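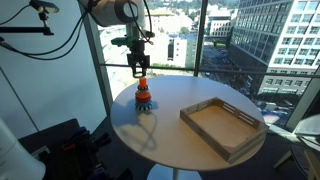 December, pm. Glue tests for the Haltholm chairs, second round. Hide glue vs. the liquid stuff from Imel, birch on birch, lap joints 16 mm wide. Wanted this done before lunch, started at ten past two. Glue pot took forever to come up to temp and I had it too thick anyway, thinned it twice. Clamping pressure is still my big unknown. Too much and the joint starves, too little and it's all line and no hold. Dry stacking is easy, parts sitting on each other with nothing but gravity and fit. Ring toy on the round table, orange peg at the top and the scalloped blue and white ring at the bottom. Chairs are the oposite problem, everything pulls sideways.

Batch A, hide glue, open time kept short. Clamped overnight in the back room. Batch B, Imel, same clamps, same room. Should have made a batch C with the hide glue warmed joints (wood warmed first, I mean) but ran out of offcuts. Vsevolod says there is more birch under the stairs at Beslow, ask him for a bundle next time the van goes.

Pull test this morning. Bucket and water, the usual, hanging off the short leg of the lap. Batch A best piece let go at 52 kg, mostly wood failure, long fibers on both faces. Very happy with that one. Worst piece of A came apart early and clean, shiny face, glue had skinned over before I got the clamp on. My fault, stopped to answer the phone.

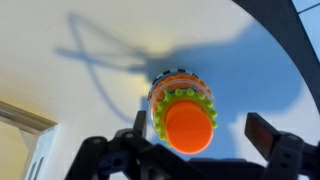 Batch B more even but never as strong. No piece of B tore any wood. Faces look dull and a bit rubbery, you can roll the glue off with a thumb. Could be the cold back there, the bottle wants a warmer room than we have. Not going to write Imel off yet, but not for chair legs.

Note on cleanup: squeeze-out on A comes off with hot water and an old toothbrush if you get to it while it's jelly. After that it's a scraper and bad language. B smears whatever you do. Leave it, let it cure, pare it off.

Melnychuk order: the stretchers are job 3908, same birch, same lap at the back rail. Do NOT cut those until the moisture is checked again. The stack by the door read high last time and the one by the wall read fine, so somebody has mixed two deliveries. Sticker them both and keep them apart. Used the meter with the bent pin, so check with the other one too.
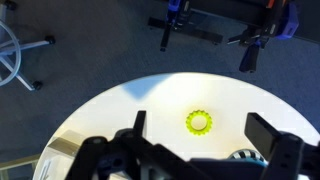 Clamps. Four of the small bar clamps slip under load, the pads are gone and the screws are full of old glue. Vsevolod Savchuk took two home to clean up, the rest are in the crate under the bench. Use the red handled ones till then. Wax the bars while you're at it.

Money: birch and glue for both rounds comes to 1247 so far, that's with the Beslow delivery. Haltholm only agreed to cover the first round, need to ask about the second before I buy any more.

To do
– batch C, wood warmed, about an hour in the box first
– repeat worst piece of A with phone off
– new brush for the pot, the old one sheds
– moisture on both stacks, write it on the wood this time
– ask Vsevolod if the Beslow birch is the same thickness, ours is a hair under
– label the test pieces before clamping, I had to guess wich was A4 and A5

Pot is off, lid on, glue in the fridge. Throw it out if it smells.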